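Sokley 탁상용 로봇팔 키트 써보신 분 계신가요
게시판: 로봇/자동화 > 키트·서비스 후기

모래톱
Zandard에서 파는 Sokley 키트를 2주째 쓰고 있습니다. 팔, 그리퍼, 손목 카메라, 제어 소프트웨어가 한 묶음이고 조립은 오후 한나절 걸렸습니다. 설명서는 영문뿐이고 케이블 길이에 대한 안내가 없습니다. 저는 여유를 두고 늘어뜨려 쓰는 중입니다. 책상은 나무 상판이고 머그컵이나 생수병 같은 생활용품을 같이 올려둔 채로 돌립니다. 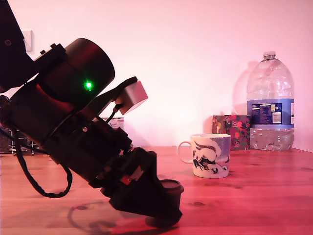 소음은 생각보다 작습니다. 옆방에서는 안 들립니다. 다만 홈 위치를 잡을 때 관절 하나가 한 번씩 멈칫하는데, 펌웨어를 올려도 똑같았습니다. 같은 증상 있으신 분 있으면 알려주세요.

납땜하는곰
저도 멈칫했는데 2번 관절 나사를 다시 조이니 없어졌습니다. 출고 때 토크가 제각각인 것 같습니다. 그리고 가격이 애매합니다. 그 돈이면 Plamstead 중고를 찾아보겠습니다.

모래톱
나사는 오늘 저녁에 확인해 보겠습니다. Plamstead는 팔 자체는 좋은데 손목 카메라가 별매라 합치면 더 비쌉니다. 제가 주로 하는 건 작은 물건 집기입니다. 서랍 손잡이처럼 생긴 둥근 것을 나무판에 세워 놓고 위에서 비스듬히 접근시킵니다.
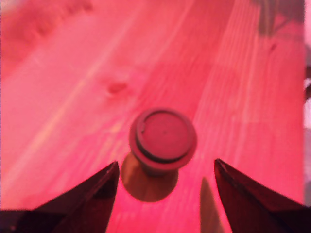

손가락은 끝이 뾰족한 기본형을 그대로 씁니다. 벌어지는 폭은 이 정도 물건에 넉넉합니다. 소프트웨어에서 접근 속도를 따로 줄일 수 있는 점은 마음에 듭니다.

kestrel48
조명 저렇게 붉게 두고도 인식이 되나요? 제 경우는 색이 조금만 틀어져도 위치를 못 잡았습니다. 고객센터에 물었더니 흰색 조명을 쓰라는 답만 왔습니다.

모래톱
색으로 찾는 모드는 꺼두었습니다. 윤곽만 쓰면 됩니다. 대신 그림자가 문제입니다. 물건 그림자가 손가락 쪽으로 떨어지면 윤곽이 그림자까지 포함해서 잡힐 때가 있습니다.

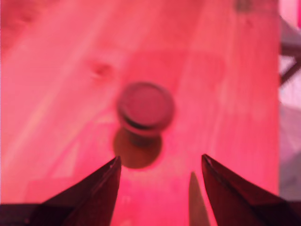

초점도 가끔 흐려집니다. 카메라가 고정초점인지 사양표에 안 적혀 있어서 문의를 넣어두었습니다. 답 오면 여기 올리겠습니다.

납땜하는곰
그림자까지 잡히는 건 키트 문제로 봐야 하지 않나요. 초보용이라고 파는 물건인데 사용자가 조명부터 맞춰야 한다면 저는 추천 못 하겠습니다.

zip541
그건 동의 못 합니다. 카메라 쓰는 팔은 어느 회사 것이든 조명은 맞춰야 합니다. Zhuravel 것도 써봤는데 똑같았습니다. 조명을 하나 더 두면 그림자는 많이 옅어집니다.

납땜하는곰
Zhuravel은 그래도 보정 화면이 있습니다. Sokley는 메뉴 세 단계를 들어가서 숫자를 직접 넣어야 합니다. 초보가 그걸 찾겠습니까.

모래톱
메뉴가 불편한 건 맞습니다. 그래도 반품할 정도는 아니라서 계속 쓰려고 합니다.

kestrel48
배송비는 얼마 나왔나요? 제가 5월에 봤을 때는 4,000원이었습니다.

모래톱
저도 4,000원 냈습니다. 예비 손가락은 따로 주문해야 하고 묶음 배송은 안 된다고 합니다.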